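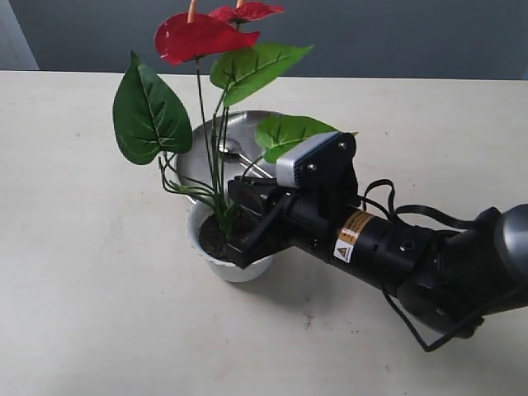 Artificial anthurium in a white ribbed pot.

7. Moving your saved game to another console

This section is for players of Stindar who want to continue their story on a new console. You need both consoles, the same player account on each of them, and a connection to the internet. The transfer takes some 90 seconds for a normal save.

1. On the old console, start Stindar and wait for the title screen. Do not press Continue.

2. Open Options, then Save Data, then Send to Another Console.

3. Choose the slot you want to send. You can send 2 slots at one time. The autosave is counted as a slot.

4. Write down the transfer code. It is made of letters only, and small and capital letters are different.

5. On the new console, install the game and download the latest update. Open Options, then Save Data, then Receive.

6. Enter the code and confirm. The screen shows the name of your party leader and the last town you visited, for example Lomthorpe. Please check them before you press Accept.

CAUTION: Accept will write over the slot with the same number on the new console. The old content can not be brought back.

Note: The code is valid for seven days. After this time you must repeat the steps from step 1.

Note: Photo mode pictures are not included in the transfer. Copy them with the storage menu of the console.

Note: If you were inside the Bekska mines when you saved, the party will stand at the entrance after the transfer — your items and your map stay as they were.

If error 609 appears, the two consoles have different versions of the game. Update both, restart them, and ask for a new code. The old code will not work again, even when it is still inside its valid time.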